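Moving the invoice jobs off the old scheduler

6 min read

I spent most of November moving our back-office automations from one scheduler to another. These are my notes, mostly for myself and for the two or three people who still run a setup like ours.

The starting point was a desktop automation product that logs into other programs and clicks things. We had it because the accounting system at Iltholm, where I work, has no usable interface for other software. It has screens. If you want an invoice in it, something has to type the invoice in. For several years that something was a set of scripts running on a Windows machine under a desk, started by the built-in task scheduler and watched by whoever happened to notice that the totals looked low.

The volume is small. On a normal day the machine handles 300 invoices, most of them from the same handful of suppliers and in the same layout. A person could do it, and a person used to. The scripts do it faster and make a different kind of mistake.

The old design

Each supplier had its own script. Each script did everything: opened the mailbox, saved the attachment, read the fields, logged into the accounting system, typed, saved, logged out. If any step failed, the whole script stopped where it was. The accounting system would then sit there with a half-filled form open, and the next script would start typing into that form.

We had a cleanup script that closed all windows before each run. It worked until the accounting system got an update that added a dialog asking whether to save changes. The cleanup script pressed Enter, and Enter meant yes. I found 15 half-filled invoices saved under the wrong supplier, going back to the previous Saturday.
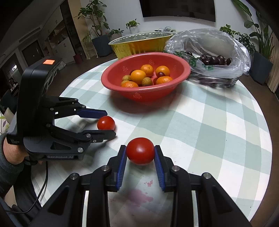 After that I stopped patching and drew up what the work consisted of. There are only two kinds of job in the whole thing. One kind reads a document and produces a row of data. The other kind takes a row of data and types it into a screen. The first kind can be repeated as many times as you like with no harm done. The second kind can't, and everything difficult about the project comes from that difference.

Splitting reading from typing

The new layout has a queue in the middle. Readers put rows into it, typists take rows out. The queue is a plain database table with a status column. I looked at proper message brokers and decided against them. A table can be opened and read by anyone in accounting who can write a basic query, and when a row gets stuck they can see which row it is without calling me.

A row has one of these states: new, claimed, typed, confirmed, failed. Claimed means a typist has picked it up and nothing else may touch it. Typed means the typist pressed save. Confirmed means a second, separate job has searched the accounting system for the invoice number and found it with the right amount.

I left confirmed out of the first version and put it back within a week. Pressing save is no evidence that anything was saved. The screen can time out between the click and the write, and the script sees the same empty form in either case. The lookup adds a few seconds per invoice and has caught every lost write so far, to the extent that I can tell.

A claimed row that stays claimed for too long is treated as failed and goes to a person. It is not retried automatically. If the typist died halfway, I don't know whether it died before or after the save, and a duplicate invoice that gets paid is a lot more work than a late one.

Picking a scheduler

I tested two products. Clorisitz is the larger one. It has a web console, role management, a library of prebuilt actions, and a licensing model counted per running robot. Sayce is smaller and does much less: it starts jobs, passes them parameters, collects the output and tells you when something didn't finish.

Clorisitz was pleasant to use for simple flows. You drag boxes onto a canvas and connect them. My trouble began when I wanted to compare two versions of a flow. The export is a single large file in which the position of every box on the canvas is stored next to its logic, so moving a box two inches to the left produces a change in the same place as a change to the amount check. I couldn't review that with any confidence, and I couldn't ask someone else to.

The prebuilt actions were also less useful than the list suggested. Most were wrappers around a web service, and we have no web service. For screen work, both products locate a field by its name in the window tree and fall back to matching an image of it. The accounting system gives half its fields the same name, so we ended up on the fallback more than I wanted in either case.

Sayce won because its jobs are text files in a folder. They go into version control like everything else. The console is ugly and the search in it is slow, and I've stopped opening it for anything except restarting a job.

Field matching

This part took longer than the rest of the project put together.

Image matching depends on screen resolution, font smoothing, window size and display scaling. The old machine had a monitor plugged in. The new one is virtual and has none, so Windows picked its own resolution at login. All the stored images were slightly the wrong size. Matches that used to score very high now scored just over the threshold, and some scored over it in the wrong place.

What helped, in order of how much it helped:

Fixing the resolution in the remote session settings, before the user logs in. Setting it in a script after login leaves a short window where the accounting system has already laid out its form.

Using the keyboard. The tab order in the invoice form is stable. I counted the stops once, wrote them into a config file, and now most fields are reached by tabbing from a known starting point with no image involved at all.

Reading back every value. After typing a field, the script copies its content and compares it with what it meant to type. The date field reformats its input, so the comparison has to be made on the parsed date. The amount field drops trailing zeros. The supplier field autocompletes, sometimes to a different supplier with a longer name, and the read-back is the only thing that catches it.

Removing fixed waits. The old scripts were full of them, each one added after some failure and never taken out. I replaced them with a wait for a specific condition and an upper limit. There were 127 in the old code. I removed all but two, and those are next to a progress bar that reports it has finished before it has.

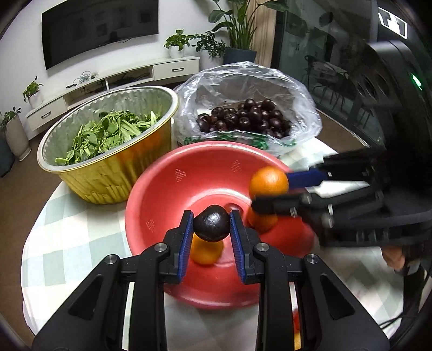
Logging

The old scripts logged a line at the start and a line at the end. When one failed in the middle you had the start line. The new ones log before every action that changes anything, with the row's ID, the field, and the value for everything except bank details. They also save a screenshot on failure. Storage for this is small enough that I haven't set a deletion rule yet, though I should.

The most useful field in the log turned out to be the title of the active window. Nearly all the odd failures have been some other window taking focus: an update notice, a password reminder, once a printer driver. Filtering the log for any window title that isn't the accounting system gives me a short list to read in the morning.

The alerts needed more thought than I gave them. At first every failed row sent an email. On a bad morning that was a page of emails that all had the same cause, and I started ignoring them, including one that had a different cause. Now there is a single summary at 7 a.m. and an immediate alert only if a typist has been idle while new rows are waiting.

Cutting over

I ran both systems side by side for a while, with the new one reading but not typing. Each evening a job compared the rows the new readers had produced with what the old scripts had entered. Most differences were the old scripts being wrong in ways that had been corrected by hand later. The rest were one supplier, Wernholm, whose invoices put the delivery charge on a second page that my reader didn't open.

Once the comparison was clean I switched typing over one supplier at a time, smallest first. Wernholm went last. I kept the old machine switched on with its tasks disabled — which is how I learned that one of those tasks had nothing to do with invoices and was copying the exchange rates to a shared folder every day. It's now a Sayce job as well. It has no documentation, and I haven't found out what reads the folder.

Still open

Credit notes are typed by hand. They use a different form with a different tab order, and the volume doesn't justify the work yet.

The robot account has more rights in the accounting system than it needs. It was created by copying a real user, and trimming it means finding out which rights the invoice form checks silently. I've started a list.

Password rotation is manual. Sayce can read secrets from a vault but can't write them back, so each forced password change means logging in as the robot, changing it, and updating the vault entry before the next job starts. I have a reminder for it set at noon, when the queue is usually empty.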